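Chapter 4
Writing About Last Tuesday: The Problem of the Recent Past

Historians of ancient Rome have one great advantage over historians of the recent past. None of their readers were there.

Write a book about a decade your readers lived through and you will hear from them. They will say the winter was colder than you claim, that everyone hated the song you call beloved, and that you have the bus fares wrong. Sometimes they will be right about the bus fares.

Lenuța Gavrilă met this problem when she wrote Sositz After Dark, a history of one town's nightlife in the years before its dance halls closed. The first edition brought her 716 letters. Eleven of them were kind. Most of the rest concerned a single paragraph on page 951, where she had placed the Somboon ballroom on the wrong side of the river — an error she had copied, with great care, from the town's own guidebook.

Her second edition is the better book. It is also longer, as second editions of this sort tend to be.

This chapter asks what a reviewer should do with such a book. Is your own memory a fair test of it? How much may an author lean on television and old pop charts before the work turns into a scrapbook? And when does the recent past become plain history, safe to be wrong about?

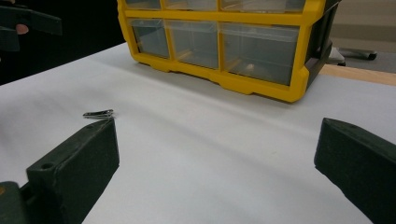
4.1 Memory as an Unreliable Reviewer

We begin with two reviews of Gavrilă's book, both printed on the same Wednesday. The critic for the Sedomero had grown up in Sositz and found the book cold. The critic for the Skostano had never been there and found it moving. Read both before you go on, and note which of them mentions the ballroom.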